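Notebook > Workshop > Bins and totes > October

Reading time: 3 min

Bin floor and walls, second pass. Continuing from the previous page, where I ran out of room halfway through the wear notes.

Paint first. The inside of the blue-gray metal bin is worn unevenly. The back wall has chipped patches toward the lower left, and the right wall is scuffed. The floor stays flat, which matters more to me than the paint. I laid the steel rule across it on both diagonals before the shift and got no light under it either time. Same check along the front, same result.

Wall slope is the open question. The sides are tall and slanted, and small parts that land near a wall slide down it and settle in the corner against whatever is already there. The Clastomow sheet gives a fill limit but says nothing about slope, so the limit is for a straight-sided box and overstates what this one should hold. For now I am working to 300 parts per fill. At 1000 the corner pile climbed the wall and the last layer would not stay level. I would like a number between the two but have not had the bench time.

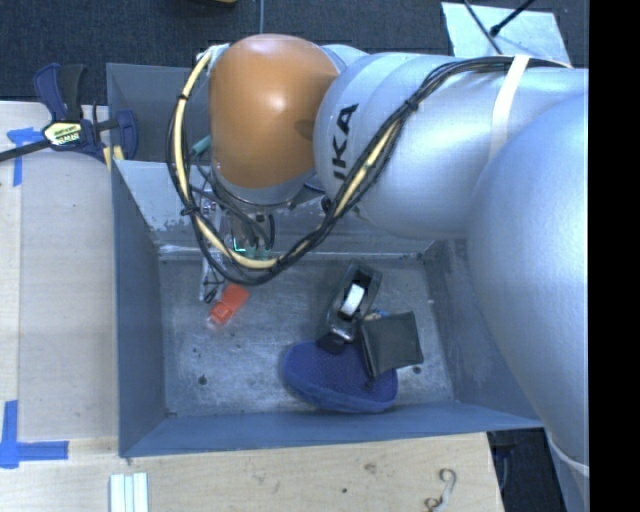

Touch-up options. Two coats of the Wutard enamel are in the cabinet, gray and a blue that is darker than the front wall. The gray is close enough for the back. I do not want to paint the lower edge until the chips have been sanded back to a firm margin, otherwise the new coat will lift with the old one. Test patch on a scrap of sheet: sanded, wiped, one coat, left overnight, second coat. Thumbnail test fine. Coin test took the top coat off at the corner of the patch and nowhere else. Repeat with a longer cure before deciding.

Loose flakes are the reason for doing any of this. The last batch for Fludalska went out with a gray speck in one bag. Could have come from the bin, could have come from the shelf above the bagging bench, which is the same gray. I kept the speck in a labeled envelope in the top drawer. Please leave it there.

Cleaning, as done this week:
Empty fully, tip toward the front wall.
Vacuum the corners with the narrow nozzle, then the floor.
Damp cloth on the walls, top to bottom. No solvent on the worn patches.
Dry cloth, then look along the floor with the hand lamp held low.

The lamp step found more than the vacuum did. Nearly 70 flakes on the cloth by the end, most of them very small, all bagged and dated. Next count after the same number of fills, so the two can be compared.

Liner. Ko sells a ribbed mat that could be cut to the floor size. It would protect the paint but it also raises the floor and gives thin parts a groove to sit in. A smooth sheet would be better – thin, light gray, cut slightly under size so it drops in without bowing. There is an offcut behind the guillotine that might do. Needs measuring.

To do:
– measure the offcut
– longer cure on the test patch, repeat coin test
– ask Clastomow for a fill limit with sloped walls
– fill trials above 300, stop when the top layer goes uneven
– wipe down the gray shelf and bag whatever comes off, separate from the bin flakes

4:40 p.m. Offcut is too short by the width of the rule. Ordering a full sheet.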